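Notebook, urban reconstruction group. March, second entry.

Worked through the Steiner survey sheets for the Wutier quarter, morning only. The set has 246 parcels. Of these, 70 have no damage grade entered, and 11 carry two grades that disagree. Left the 11 as they are for now and flagged them in column F. Do not average them.

Base map is the 1947 cadastral plan, scanned in four pieces. Pieces 2 and 3 overlap badly along the river. Re-registered piece 3 on the two bridge abutments and the church corner. Fit is better on the east bank, still poor west of the tram depot. The depot was rebuilt on a shifted footprint, so it should not be used as a control point again.

Getent import ran at 11:40. It dropped the street names with diacritics. Fixed the encoding and ran it again, names OK.

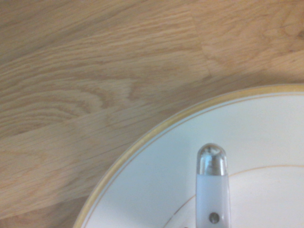
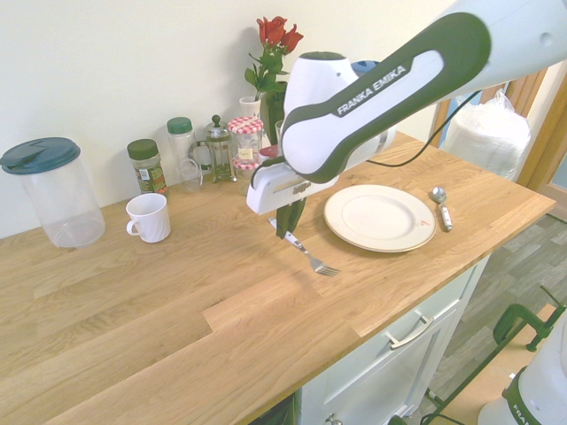
Plate on the oak counter, both views. Fork and Franka arm in the second.

Ownership layer: postwar transfers are recorded by building, prewar ones by plot. Need a join table before anything can be said about who returned to which block. Ondness has a partial one for the northern streets. Asked for a copy, no reply yet.

Grading question still open. The sheets use "roof lost" for both burned and shelled buildings, and the repair costs differ a lot between the two. Proposal: split the code, keep the old value in a second field.

To do:
- blank grades, start with the market side
- rescan piece 3 at higher resolution
- check whether the school annex is one parcel or two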